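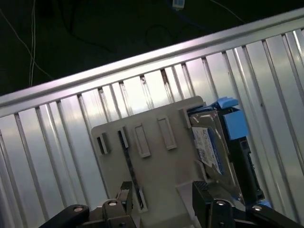
关于地方公共档案移交期限的几点意见

2005年6月17日

温兹卡（Undska）地区议会即将审议《公共档案管理条例》修订草案。草案篇幅不长，涉及的事项却相当广泛，包括移交期限、销毁程序、查阅收费、电子文件的保管责任，以及小型乡镇能否委托他处代管。征求意见期间，各方讨论较多集中于收费一节，对移交期限则着墨甚少。本刊编辑部认为，移交期限是整部条例的枢纽，现行规定存在明显缺陷，草案所提方案虽有改进，仍嫌不足。现就此陈述意见，供审议机关及各界参考。

一、现行规定及其由来

依现行条例，地区及所属乡镇各机关形成的永久保存类文件，应于形成之日起满33年后移交地区档案馆。在此之前，文件由形成机关自行保管，查阅须向该机关提出书面申请，由其负责人批准。

这一期限的来历，今天已较少有人提及。条例最初起草时，地区档案馆设在旧粮食交易所的底层，库房狭小，地下水位又高，雨季时靠河一侧的墙面常年返潮。起草人显然顾虑到，若期限过短，大批文件将涌入一处并不适宜保存纸张的建筑。此外，当时各机关普遍自设文书室，有专职文书，多数人在同一岗位上任职至退休，对本机关文件的来龙去脉十分熟悉。将文件留在形成机关，由熟悉它的人照看，在当时是一种合理安排。

两项前提如今都不复存在。档案馆已迁入城北新址，库房有恒温恒湿设备，架位也有较大余量。各机关的文书室则在历次精简中陆续撤并，文书一职大多由行政人员兼任，任期短，交接也往往只有一页清单。期限依旧，支撑期限的条件已经改变，问题便由此产生。

二、文件在机关内部的实际处境

条例把保管责任交给形成机关，却没有规定保管的最低标准。何种房间可以存放文件，是否须与供水管道隔开，目录应编到何种程度，谁有权取走原件，均无明文。各机关只能依自身条件办理，差别因此极大。

地区土地登记处的情况相对较好。该处文件与日常业务关系密切，工作人员时时需要调阅，目录自然保持完整。学校系统则是另一种情形。戈尔托瓦尔（Goltovar）几所乡村学校合并时，原校的校务会议记录、学籍册和建筑图纸随家具一并运往新校，其中一部分存放在体育器材室，一部分留在旧校舍的阁楼。旧校舍其后出售，买主按合同接收了房屋及屋内物品。学籍册最终由买主主动送还，图纸至今没有下落。

此事未造成严重后果，也没有任何人违反条例。依现行规定，那批文件距移交期限尚远，保管责任属于学校，而学校作为一个机构已经撤销，责任如何承继，条例未作规定。编辑部认为，这正说明缺陷在制度本身，追究个别经办人员并无意义。

机构撤并在今后若干年内还会继续。乡镇卫生所、农业推广站、旧有的水利合作组织，都已列入调整计划。这些单位保存的文件数量有限，社会价值却不低。一座小型水闸的维修记录，对外地读者或许毫无意义，对下游几十户农家则可能关系到排水权的归属。此类文件一旦在搬迁中散失，事后几乎无从补救。

三、期限过长对查阅者的影响

档案制度服务的对象首先是普通居民，其次才是研究者。讨论移交期限，不能只从库房与人手的角度出发，还须考虑查阅者的处境。

居民查阅旧文件，多数出于十分具体的需要：核实工龄，证明某段时期的居住地，查找祖产的界址，或确认一处私人道路当年是否经过批准。有此类需要的人，年龄往往偏高。一名居民二十余岁时形成的雇用记录，按现行期限，要到其接近退休时才移交档案馆，而退休手续恰恰需要这份记录。在移交之前，他只能向原雇用机关申请，原机关若已撤并，就要先查明由哪一机关承继，再向后者提出申请，后者又未必知道文件存放在何处。

乌斯季娜·列夫琴科（Ustyna Levchenko）女士曾任地区档案馆阅览室主管，她在提交议会的书面意见中写道：“来馆的人时常在柜台前把事情从头讲一遍，我们听完之后只能告诉他，文件不在本馆，请向原单位询问。他们多半正是原单位介绍来的。”编辑部征得列夫琴科女士同意，在此引用她的原话，因为这段文字准确反映了现行制度在执行中造成的往返。

还应注意查阅批准权的问题。文件未移交时，批准权在形成机关负责人手中。条例没有规定答复时限，也没有规定拒绝须说明理由。多数机关办理申请是认真的，但制度上并无保障。若申请涉及该机关过去的失误，由该机关自行决定是否公开，难免使申请人产生疑虑。即便决定完全公正，疑虑本身也会损害公众对机关的信任。文件移交档案馆后，由与内容没有利害关系的专业机构依统一标准审核，这一层疑虑即可大为减轻。

四、草案的方案

修订草案拟将一般文件的移交期限缩短为15年，人事、医疗及未成年人相关文件维持原期限，并授权议会常务机构以决定形式作出例外规定。

编辑部赞成缩短期限的方向，对15年这一数字也不持异议。邻近的斯克纳姆（Skernham）地区施行类似期限已久，未见明显不便。各机关对多数文件的业务需要，在形成后的头几年最为集中，其后迅速减少。期限届满时移交，不致妨碍日常工作，确需调阅的，也可依借阅程序办理。

但草案在三个方面仍需斟酌。

第一是机构撤并时的处理。草案仅在附则中提到，机构撤销时应当“妥善安排”其文件。这一措辞过于宽泛。编辑部建议在正文中单列一条，明确规定机构撤销、合并或变更主管关系时，其全部永久保存类文件不论形成时间，一律在变更生效之前由档案馆派员清点，并确定接收单位。清点未完成的，不得处分原有房屋。最后一项要求看似严格，实际负担有限。以戈尔托瓦尔的旧校舍为例，清点工作若在出售之前进行，一名馆员用不了几天便可完成。

第二是例外规定的范围。授权常务机构作出例外决定，用意在于保持灵活，然而草案没有规定例外的理由、最长时限及公布方式。例外一旦可以无限延续，缩短期限的规定便可能落空。编辑部建议，例外决定应逐项说明理由，注明届满日期，并刊登于地区公报。确有必要延长的，到期重新审议。

第三是人事文件。草案将人事文件整体列入维持原期限的类别，理由是保护个人隐私。隐私应当保护，这一点没有争议，但移交与公开是两件事。文件移交档案馆之后，仍可规定在相当长的时期内只向本人及其法定代理人开放。把文件留在形成机关并不会使隐私得到更多保护，机关文件柜的管理条件一般还不及档案馆库房。前文已述，居民查阅最多的正是雇用记录。若人事文件维持原期限，草案对普通居民的益处将大打折扣。编辑部建议将移交期限与开放期限分别规定，人事文件同样按一般期限移交，开放则另设限制。

五、关于电子文件

草案新设电子文件一章，规定各机关以电子形式形成的文件与纸质文件具有同等地位，移交时应附必要的说明。这一章值得肯定，条例若仍只谈纸张，几年之后便会与机关的实际工作脱节。

电子文件与纸质文件的保管规律不同。纸张在干燥避光的环境中可以搁置很久，即使无人过问，多数仍能阅读。电子文件则依赖存储介质、读取设备与软件格式，其中任何一项失效，内容便可能无法取得。各机关目前的做法，多是在人员离任或设备更换时，将旧设备中的内容复制一份，标上部门名称后存入柜中。柜中之物能否读取，往往要到有人需要时才去检验。

由此可见，即便一般期限定为15年，对电子文件而言仍然过长。在这段时间内，形成文件时使用的软件很可能已更换数次，熟悉文件结构的人员也已离任。编辑部主张电子文件采取分步办法：文件办结后，形成机关应在次年内向档案馆提交一份保存副本，原件仍由机关使用；正式移交期限与纸质文件相同，届时由档案馆核对副本与原件是否一致，再转移保管责任。副本在正式移交之前不对外开放，也不改变批准权的归属。如此安排，机关的业务使用不受影响，内容的安全却能及早得到保障。

反对意见认为，档案馆现有技术人员不足，提前接收副本将使其不堪重负。这一顾虑有其依据。不过，分散在各机关中的电子文件同样需要有人照看，而各机关中具备相应能力的人员更为缺乏。把有限的专业力量集中于一处，总体上较为经济。至于人员编制，应当与条例修订同时考虑，下文将再作讨论。

格式问题也应提及。草案要求移交文件采用“通用格式”，却未指明由谁认定何为通用。编辑部不赞成在条例中列举具体格式，条例修订周期长，列举的内容很快会过时。较妥当的办法是授权档案馆定期公布认可格式目录，公布前听取各机关意见，并给予适当的过渡时间。

六、小型乡镇的困难

征求意见期间，若干乡镇代表表示，缩短期限将迫使他们在短时间内整理大量积压文件，而乡镇既无专人，也无预算。纳斯尔（Nasr）镇的书面意见最为详尽。该镇尚未移交的文件共1,361卷，其中达到新期限而未达到旧期限的占多数，已编有卷内目录的只有151卷。镇公所行政人员须同时办理户籍、税务与道路事务，无法抽出整段时间从事整理。

编辑部认为，纳斯尔镇的意见应当受到重视。该镇如实报告积压情况，态度可取，其困难在其他小镇也普遍存在。若条例一经生效便要求全部到期文件立即移交，乡镇只能仓促装箱，目录残缺，顺序混乱，档案馆接收后仍须从头整理，有些信息甚至会在装箱过程中丧失。文件在柜中的排列次序，常常反映当年办事的先后关系，一旦打乱，仅凭单件内容很难复原。

因此，条例应设过渡期，并按文件类别分批进行。编辑部建议优先移交三类文件：议事会议记录，涉及土地、道路与水利的文件，以及已撤销机构遗留的文件。这些文件或者查阅需求较大，或者散失风险较高。财务凭证等数量庞大而查阅较少的文件，可以安排在后。

过渡期内，档案馆应派出流动整理小组，前往各镇协助工作。在当地整理的好处十分明显。镇公所中往往还有熟悉旧事的职员，某一卷文件为何与另一卷放在一处，某个简称指的是哪一座桥，问一句便可明了。等到文件运至城北库房，这样的询问就困难得多。小组的经费宜由地区预算承担，乡镇提供场所及必要的配合。

也有意见主张由相邻乡镇合设一处联合档案室，不向地区档案馆移交。这一设想照顾到居民就近查阅的愿望，编辑部对此表示理解。但联合档案室同样需要合格的库房和专业人员，以各镇现有财力恐难维持。就近查阅的需要，可以通过另一途径满足：档案馆将各镇文件目录印制成册，存放于镇公所和镇图书室，居民在当地查目录、填申请，由档案馆寄送复制件。山区居民前往城北须换乘两次班车，冬季道路又时有中断，寄送办法对他们尤为必要。

七、费用与人员

任何制度改革都须有相应的资源，条例修订也不例外。草案说明中称，修订“不增加财政负担”。编辑部认为这一说法难以成立，审议机关不宜据此作出决定。

缩短移交期限，意味着档案馆将在数年之内接收远多于往年的文件。接收之后须除尘、修复、编目、装盒、上架，每一环节都需要人手。新址库房虽有余量，架具却只安装了一部分。若条例通过而经费不足，文件只是从镇公所的柜中转移到档案馆的走廊，查阅者仍旧无从利用，保管条件也未必改善。这种情形在别处曾经出现，应当引以为戒。

另一方面，现行做法也并非没有成本。各机关分散保管，占用办公用房，行政人员为答复一件查询而翻找半日，居民为一纸证明往返数次，这些支出从未列入账目，却实实在在由公众承担。每逢诉讼涉及旧文件，机关无法提供原件，只得以其他方式举证，费用更为可观。审议机关在比较两种方案时，应要求财务部门对上述隐性支出作出估算，然后再谈负担的增减。

关于收费，征求意见中争论较多，编辑部只作简要说明。居民查阅与本人权益有关的文件，应当免费，复制仅收工本费。商业用途的大批复制可以按较高标准收费，所得用于修复工作。以查阅收费弥补日常经费的设想不宜采纳。收费所得与馆务开支相差悬殊，徒增手续，而且会使最需要证明材料的老年居民却步。

人员方面，编辑部建议在过渡期内增设临时岗位，优先录用各机关撤并后待安置的原文书人员。他们熟悉公文体例与本地事务，经短期培训即可胜任编目工作。过渡期结束后，视实际工作量决定是否保留部分岗位。技术人员则应列入正式编制，电子文件的保管是长期任务，临时聘用难以保证连续。

八、销毁程序

与移交期限密切相关的，还有销毁程序。期限缩短之后，各机关将在较短时间内对大批文件作出去留判断，误毁的可能随之增加。

现行条例规定，非永久保存类文件保管期满后，由形成机关造具清册，报主管上级批准后销毁。档案馆只在事后收到清册副本。编辑部认为，这一顺序应予调整。清册应同时送交档案馆，档案馆在规定时间内有权提出保留意见，经其提出保留的文件，不得销毁，并应提前移交。规定时间内未提出意见的，视为同意，以免程序拖延。

清册的写法也需要规范。目前不少清册仅载明“往来函件若干箱”“旧表册一批”之类，批准者无从判断其内容。清册至少应写明文件的形成部门、起止年份、主要事由和数量。如此要求并不苛刻，若连事由都无法写明，恰恰说明该批文件未经审查，不应销毁。

保管期限表同样需要更新。现行期限表中，饮用水检验记录、校舍安全检查记录均列为短期保存。在制表当时，这类记录被视为例行公事，检验合格即告完结。近年来的经验表明，居民在多年之后仍可能需要了解某一水源当年的状况。编辑部建议由档案馆会同卫生、教育、水利等部门，对期限表逐项复核，复核完成之前，上述两类记录暂停销毁。

九、监督与责任

条例的效力取决于执行。现行条例设有罚则，但仅针对故意毁损，对长期不移交、不编目录的情形没有任何后果。草案沿用了这一写法。

编辑部并不主张对经办人员普遍施以处罚。文件积压多由人手与场所不足造成，处罚基层职员既不公平，也容易促使其隐瞒实情。较为有效的办法是公开。各机关每年应向档案馆报告到期未移交文件的数量、存放地点及原因，由档案馆汇总后提交议会，并刊登于地区公报。机关负责人须就连续未能移交的情形向议会作出说明。纳斯尔镇此次主动提供的数据，已使讨论具体了许多，若各机关均能照此办理，议会分配经费时便有可靠依据。

对于明知文件到期而拒不移交，或借口整理长期占用的，则应规定明确后果。编辑部建议赋予档案馆馆长书面催告权，催告后仍不移交的，由议会指定人员强制接收，费用从该机关预算中扣除。

居民的救济途径也应写入条例。查阅申请被拒绝或逾期未获答复的，申请人应有权向独立的复核机构提出申诉。鉴于此类案件预计不多，无须新设机构，由现有的行政申诉专员兼理即可。各机关答复申请的时限应与档案馆一致，拒绝须以书面形式作出并说明理由。

十、编辑部的建议

综合上述意见，编辑部请求审议机关对修订草案作如下修改：

在正文中增列机构撤并时文件清点与接收的专条，并规定清点完成前不得处分原有房屋。

例外决定须说明理由、注明届满日期并予公布。

人事文件按一般期限移交，其开放期限另行规定。

电子文件于办结后次年内提交保存副本，认可格式由档案馆定期公布。

设立过渡期，按类别分批移交，由地区预算负担流动整理小组的经费。

居民查阅与本人权益有关的文件一律免费，镇公所备置目录并受理申请。

销毁清册事前送交档案馆，饮用水检验与校舍安全检查记录在期限表复核完成前暂停销毁。

建立年度报告制度，明确催告与强制接收程序，并由行政申诉专员受理查阅申诉。

以上各项之中，若因时间所限不能全部采纳，编辑部请求至少保留第一项与第五项。乡镇卫生所及农业推广站的撤并预计将在条例生效前后展开，届时若仍无清点程序，戈尔托瓦尔旧校舍的情形势必在更大范围内重演。过渡期与整理经费则关系到新期限能否切实执行，缺少这一项，其余规定恐难以落实。

本刊将继续刊登各机关、乡镇及居民对修订草案的书面意见。来稿请注明姓名与通讯地址，涉及具体文件的，请注明形成机关及大致年份，以便编辑部向有关方面核实。来稿经核实后可能酌予删节，不愿删节者请在稿末说明。

（本刊编辑部）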